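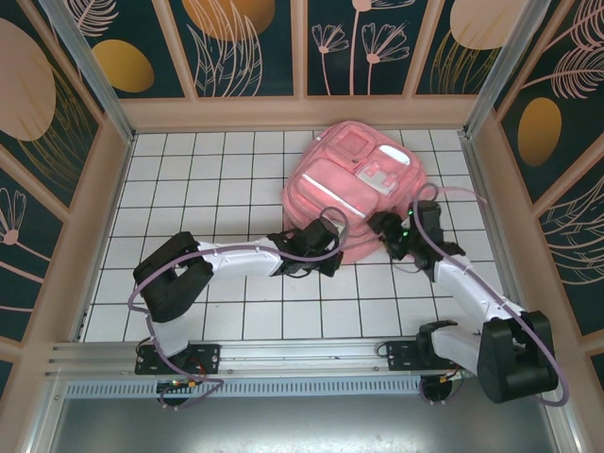
Cell 2, bag packing, Saturday
Last updated: Saturday, 16:40
Reading time: 3 min

Came in to find out if the bag task is worth the hours we're putting into it. I still don't think we know. Writing this up before I talk myself into anything.

The Dolar set now stands at 1,758 episodes across all tasks, and Kerstin wants another 400 of the backpack by the end of June. I asked what the 400 is based on. It's based on the last task having had 400. That was rigid boxes. A soft bag slumps differently every time you put it down, so I wouldn't expect the number to carry over in either direction.

Ursina drove in the morning, I drove after lunch. Task text as it stands: "pack the school things into the bag". My complaints about that wording:

- doesn't say which things go first, so every operator picks their own order
- doesn't say if the zip is part of it. Ursina closes it, Zewditu leaves it open, I did both today before I caught myself
- doesn't say when the episode ends. Some of mine have a long tail of both arms doing nothing, and the model will happily learn to do nothing

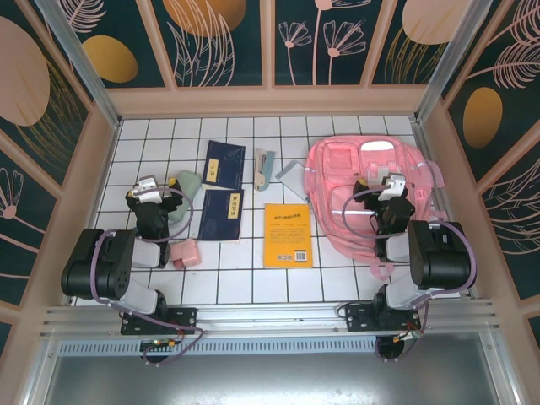 Layout is the other thing. The sheet says "randomize items", and what we do is shuffle the notebooks and the stapler a bit and leave the bag on the right. I scrubbed through 27 of last week's episodes and the bag started on the right in every one. If the policy learns "reach right, find pink", it'll look great in our cell and fall over at Trurivley, where the table is the other way round. Stellan says the augmentation covers it. I'd like to see that tested with the bag on the left before we collect any more, and I'd like the test done by someone other than Stellan.

Two notebooks in the same navy also bother me. They overlap half the time and from the overhead view I can't tell which one an operator is going for until the gripper is nearly on it. Maybe that's good variety. Maybe it's noise we're paying for. Swap one for a different colour for a day and compare, it costs us nothing.

Driving notes. Two-handed holds on the bag are harder than they look. Pull evenly and it's fine; get one side ahead and the whole thing rotates and you spend the rest of the episode chasing it. I binned the ones where I chased. Ursina keeps hers, on the theory that recoveries are useful. She may be right, but then they need a tag, and right now the only labels are "good" and "bad". A messy recovery filed under "good" is just a messy example.

Wrist views: went through them at the end of the day. The finger takes up the middle of the picture, and for the small items I'm doubtful the model gets much from that camera at the moment of contact. Oda argued for keeping it when we set up the Backlund rig and I went along with it. Would like to train once with the wrist stream dropped and see if the score moves. My bet is it barely does. 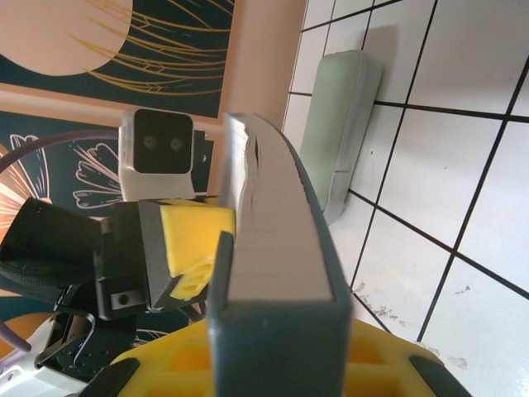 Wrist view, cell 2. Finger centre, the mint-green piece off to the right of the tip.

Also, the light finger surface has a ragged seam up near the top. Don't know if it matters for grip. Somebody should compare it with a fresh print before we blame the operators for drops. And there are grey specks on the tiles. Sweep before Monday's run, please.

To do:
- rewrite the task text with a zip rule and an end condition (me)
- bag-on-left test, Zewditu has offered
- add a "recovery" tag, ask Kerstin who owns the label list
- wrist stream ablation, needs a slot on the Ollthorpe machine
- hold off on the 400 until at least the first two are done. Kerstin won't like it

Recent entries
Cell 2: drift after the gripper swap
Box task, final count and what we threw out
Why the two operators' episodes don't mix
Ollthorpe training slots, who has what
Trurivley visit notes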